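Bibliothèque Haque : 86 places de travail équipées à compter de mars

2/27/22 – La direction de la bibliothèque municipale Haque informe le public que la salle de lecture du premier étage rouvrira en mars, à l'issue d'un réaménagement portant sur l'ensemble du mobilier et de l'alimentation électrique. La salle comptera 86 places assises, réparties sur des tables à plateau blanc fournies par la société Benex. 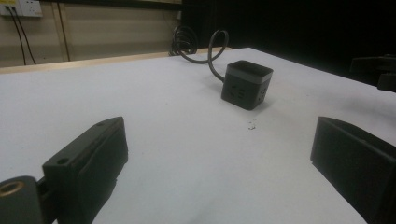
Plateau blanc et chant en bois clair.

Le précédent mobilier, en service depuis l'ouverture de l'établissement, ne répondait plus aux usages des lecteurs. Une enquête menée par le cabinet Plureo auprès de 1 305 abonnés avait placé l'accès au courant électrique en tête des demandes, devant l'extension des horaires du soir. « Les étudiants s'installaient le long des murs, près des rares prises disponibles, tandis que le centre de la salle restait peu fréquenté », indique Socorro Quintero, directrice de l'établissement.

Le nouveau plan de salle supprime les rangées continues au profit de groupes de tables espacés. Les passages ont été élargis afin de faciliter la circulation des personnes en fauteuil roulant. Les collections de référence – dictionnaires, atlas et annales – demeurent en libre accès à proximité de l'accueil. Le coût de l'opération a augmenté d'environ 5 % par rapport à l'estimation initiale, en raison du remplacement d'un tableau électrique.

Les lecteurs pourront brancher leur matériel sur des blocs multiprises de forme cubique posés sur les tables. Il leur est demandé de ne pas les déplacer d'une table à l'autre et de signaler toute anomalie à l'accueil. L'usage de bouilloires et d'appareils de chauffage demeure interdit dans l'ensemble du bâtiment.
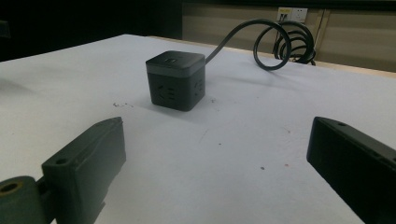

Modalités d'accès

L'accès à la salle reste gratuit, sur présentation de la carte de lecteur. La réservation, limitée aux groupes de 10 personnes au plus, s'effectue auprès de Lizeth Ñahui, responsable de l'accueil des publics. Pendant la fermeture, les ouvrages réservés peuvent être retirés à l'annexe Indititz, aux horaires habituels.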